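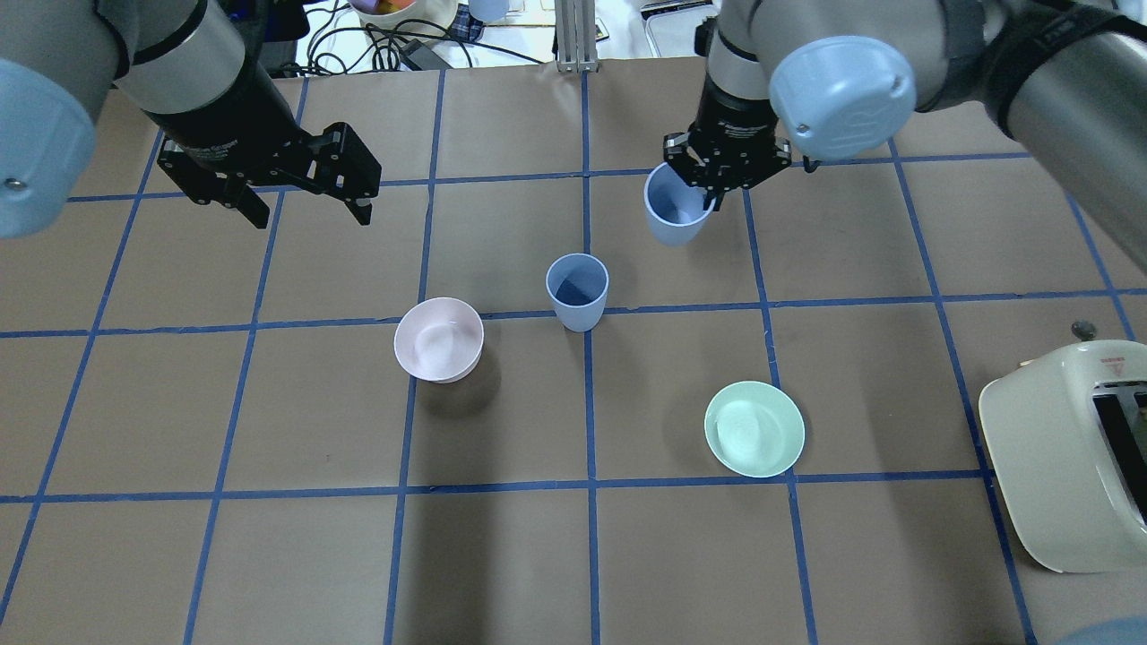
Tabletop with taped grid, toaster at right.

Oladside Hall, kitchen and annexe
Portable appliance and general safety check, Apr 22, 2018
Form 1259, sheet 4

1. Fixed wiring
Consumer unit cover: secure. Circuit labels: present, two faded. RCD test button: operates.
Comment: Relabel circuits serving the annexe. The February sheet asked for the same and was not signed off.

2. Extension leads
Leads in use: fully unwound. Plugs: correct fuse in all but one.
Comment: Lead tagged 1449 had a 13 A fuse feeding a lamp. Changed to 3 A and retested. Pass.
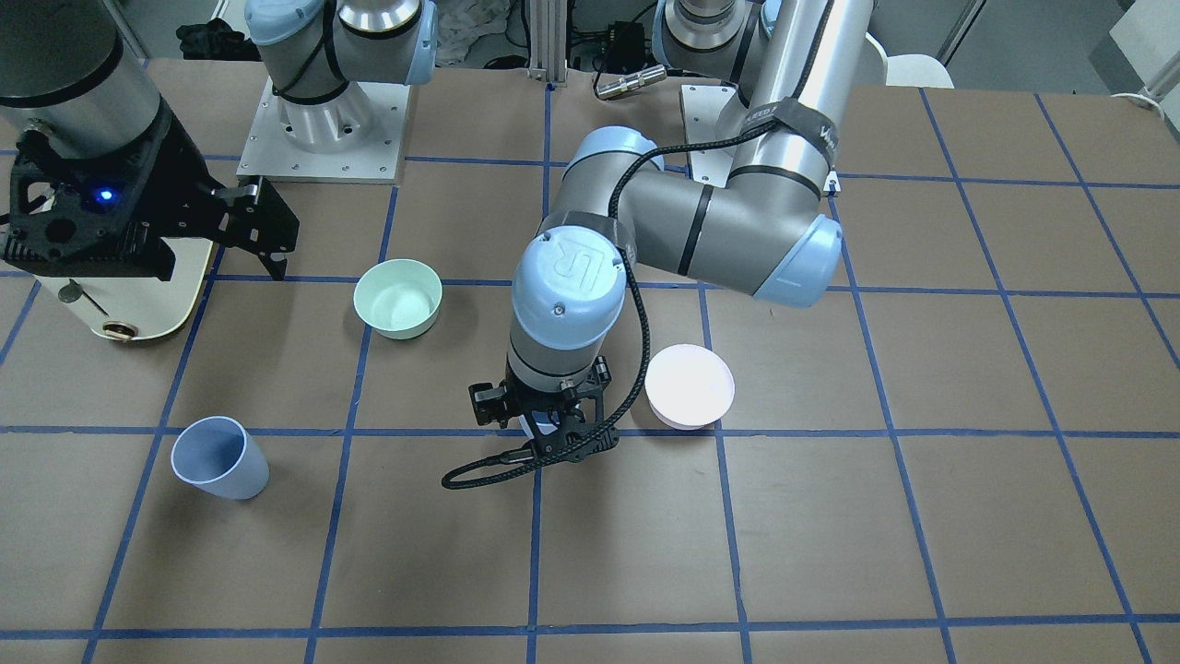
3. Work surfaces and floor marking
Tape used to mark out bays and walkways should lie flat along its full length. Lifting ends catch feet on floors and cloths on tables. The dark blue strips on the brown tabletop run in both directions, and each crossing needs a fingertip check as well as the ends. On the annexe floor, the walkway tape by the Juststead store door has worn through.
Comment: Replace walkway tape. Clean floor with degreaser first.

4. Heating appliances
Flex: no cuts or scorching. Plug: cord grip tight. Crumb tray: to be emptied before each test.
Comment: Keep cups and bowls clear of toasters in use. Do not run flex across a walkway.
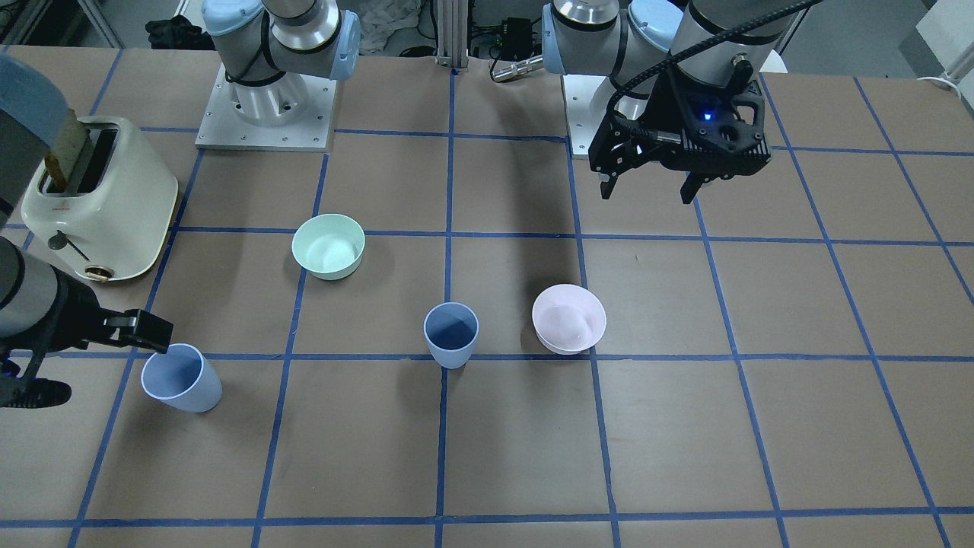

Toaster, two bowls and two cups on the marked table.

5. Water heater
Pacheco wall unit: no leaks at joints. Outlet temperature: within limit. Warning label: missing.
Comment: Fit new label. Descale at next service.

6. Crockery and storage
Chipped or cracked items are to be withdrawn and wrapped before going in the bin. Check rims first, then bases, under good light. 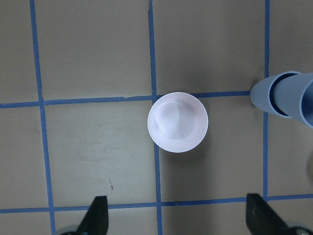

Glazed items with fine surface cracks are also withdrawn, even where the rim is sound. Shelves in the Lornell cupboard are loaded above the marked line.
Comment: Move heavy stacks to the bottom shelf.

7. Exits and lighting
Exit door: opens fully. Emergency light: failed after 26 minutes.
Comment: Replace battery pack. Retest for full duration and enter result on this sheet.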